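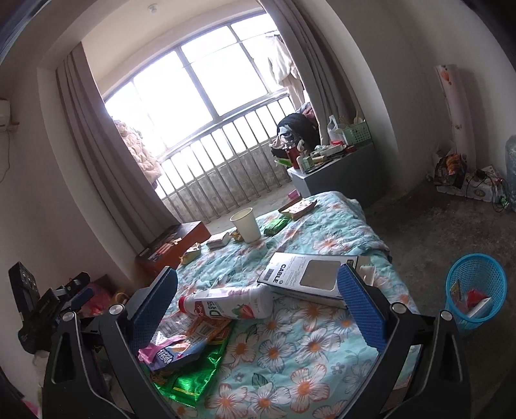

My bed is where everything lands. I've had the same quilted floral cover on it since we moved to Davville, and I'm convinced the big flowers are what let me get away with it, because you can set down almost anything on top of them and it sort of blends in for a week. A white bottle with a strawberry on the label, a box that says CABLE in letters you could read from the hallway, snack bags in green and purple and yellow — all of it ends up there, and then at bedtime it gets moved to the chair, and in the morning it goes back. I've been doing this for years!

So when Hsiu-ying Lai asked at our November get-together if anybody wanted to try her bed-first tidy, I put my hand up before she'd finished talking. Her rule is simple. Set a timer for 20 minutes, start with whatever is on the bed, and don't touch the closet (she was very firm about the closet). Food goes to the kitchen in one trip. Boxes get opened and checked, then kept or flattened. Anything small goes into a cup or a little bin until the end.

The snacks were my downfall. I had a shelf all planned, and then I started reading the packages and eating out of one of them, and there went my first 8 minutes. Tin-yau Lu told me later he ties his snack bags shut and hangs them from a hook inside the pantry door, like laundry. I'm trying that next, once I find the hooks.

Cables are a whole other thing. I keep every box a cable ever came in, and I couldn't tell you which cable goes with which box. Elīna Kļaviņa writes the date and the gadget on a strip of masking tape and wraps it around the plug end, and then the box can go. I did four of mine that same evening and felt very grown up.

We're doing another round next month, kitchen drawers this time, seven o'clock at Hsiu-ying's place. Bring a timer if you have one, and a bag for anything you want to swap. Pin-yu Chiang has a stack of lidded tins looking for a home and would like them gone before her sister visits, so come early if you want the tall ones.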